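Posley shelf-handling kit: progress report for November
To: Odette Cordier, Cordier
From: Ingvild Eklund, Wustavville store trial
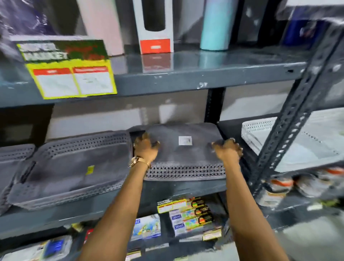

You asked whether we should renew the Posley kit when the trial ends. My answer for now is no, or at least not at the price quoted.

The kit has two parts: the head-worn recorders, which our staff use while they restock and tidy housewares, and the software that is supposed to turn those recordings into tasks a two-armed machine can do. The recorders work. Paweena Kaewkla's team has logged 270 clips this month, and the complaints have mostly been about the strap. The software is another matter. Posley's sales sheet says a new task can be learned from "up to 20" good clips. We gave it 33 of straightening baskets and it still mixes up one basket with a whole stack of them.

Patricio Lozano at Posley puts this down to our shelving. He says nested plastic baskets with holes in the sides are hard to read, and that our aisles are more crowded than the ones at the Bunmont pilot. Maybe so – but crowded aisles are what we sell from, and he walked ours before we signed. I have asked twice for the Bunmont results and have been sent a brochure.

Money: we are within budget, mainly from not having taken the second support package. Léonie Collet has gone through the contract and found that extra labeling is billed by the hour with no cap. I would like that changed before we send any more clips.

Still open:
Retest on baskets with the updated software, promised by Posley
Written results from Bunmont
Labeling cap
Replacement straps for 2 recorders

I would hold the next payment until the retest is done in our own aisle, with our own stock, and with one of us watching. Paweena can free up a morning for it.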